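Section 4: Folding long pants and loose sleeves on the bed

I do all my folding on the bed. I have a Vik bamboo mat on mine, and I like it because it's firmer than a bare sheet. Any flat surface that size will do!
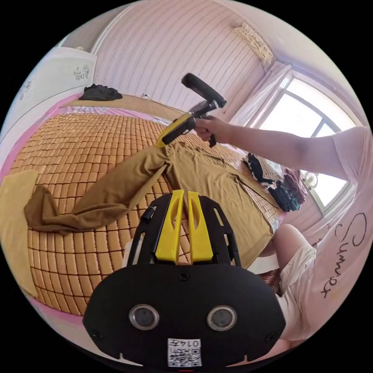
Before you start

Clear the mat completely. Socks, hangers, the phone charger — all of it goes on a chair. If the mat has slid down and the sheet is showing more than you'd like, tug it back now (mine creeps every single night).

Steps

1. Lay the garment across the mat with the waist or collar toward your stronger hand. I'm right-handed, so mine goes to the right.

2. Take hold near the top of one leg or sleeve and pull it out straight. Go slowly with thin fabric.

3. Smooth the bunched bits from the body outward. I use the side of my palm and it takes me two or three passes.

4. Bring the second leg or sleeve over the first and line up the seams. The hems hardly ever match on my older stuff, so I let the seams win.

5. Fold the bottom up to the middle, then fold once more. It should now fit the small Starnen drawer insert.

Note: Heavy cotton springs open after step 5. Put it at the bottom of the stack and let the other clothes hold it down.

Caution: Bamboo tiles can snag knits at the seams between them. For sweaters I throw a cotton sheet over the mat first — I learned that one with a cardigan I really loved.

For shirts with buttons, go to Section 5.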